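# Questions about the Jirkeo Resource Lists

I've been keeping these lists of free teaching links for a while now, and the same questions land in my inbox over and over, so I finally put the answers on one page. Last updated 21 August 2026.

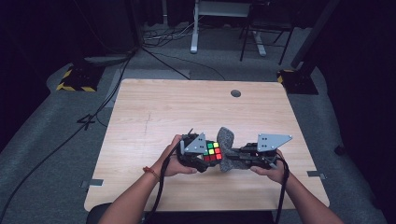
**What are the lists, exactly?**

Each one is a page of links on a single classroom subject: volcanoes, fractions, the water cycle, reading maps, the history of bridges, how elections work, and on and on. There are 496 lists right now, and I add to the older ones whenever I find something good. I love doing this!

**How do you choose what goes in?**

I open every link and spend time with it as if I had to use it in class the next morning. If it's an interactive, I click all the way through. If it's an article, I read the whole thing (yes, even the long ones). A link needs to be free, work without a student account, and teach something a textbook page doesn't do as well. Maps and timelines get me every time, so you may notice a slight tilt in that direction.

**Why are some lists so short?**

Some subjects just don't have much out there yet. The list on canals and locks has five links, and all of them are wonderful. I'd sooner leave it at that than pad it out with pages I wouldn't use myself.

**Which list gets the most visitors?**

Weather, by a mile! It had 3234 visits in June, and the runner-up, on primary sources for local history, had 1153. The local history one makes me especially happy. It started as a handout for a workshop in Ornthorpe and grew from there.

**Can I use the lists with my students?**

Please do. Print them, paste them into your class site, cut them down to the three links you need. You don't have to ask. If you republish a whole list, put a link back to the original so people can find the newer version later.

**Are they sorted by grade?**

Not strictly. I mark links "younger," "middle" or "older," and that's as fine as it gets. I've seen eighth graders completely absorbed in something made for third grade — and the other way around — so try things out before you rule them out.

**Do you have anything for English learners?**

Yes, and there's more every month. Look for the "EL" tag at the end of a link. It means the page has audio, captions, an easier reading level, or enough pictures to carry the meaning. The Furtado picture timelines are on nearly every history list for exactly that reason.

**A link is broken. What now?**

Leave a comment under the list with the name of the link. Sites move all the time, and I can often find the new address or an archived copy. If I can't, I take it off.

**Do you accept payment to include a site?**

No. There are no ads on the lists either.

**Can I suggest something?**

Yes, yes, yes. Some of my favorite finds came from readers, including the whole Zurkanside river mapping section, which I'd never have run across on my own. Use the suggestion form and tell me what you teach and how you used the link. One sentence is plenty, though I'm glad to read more.

**Is there an email version?**

There is. It goes out once a month with the new lists and the biggest updates to old ones. The sign-up box is in the sidebar, and on a phone it's at the bottom of the page.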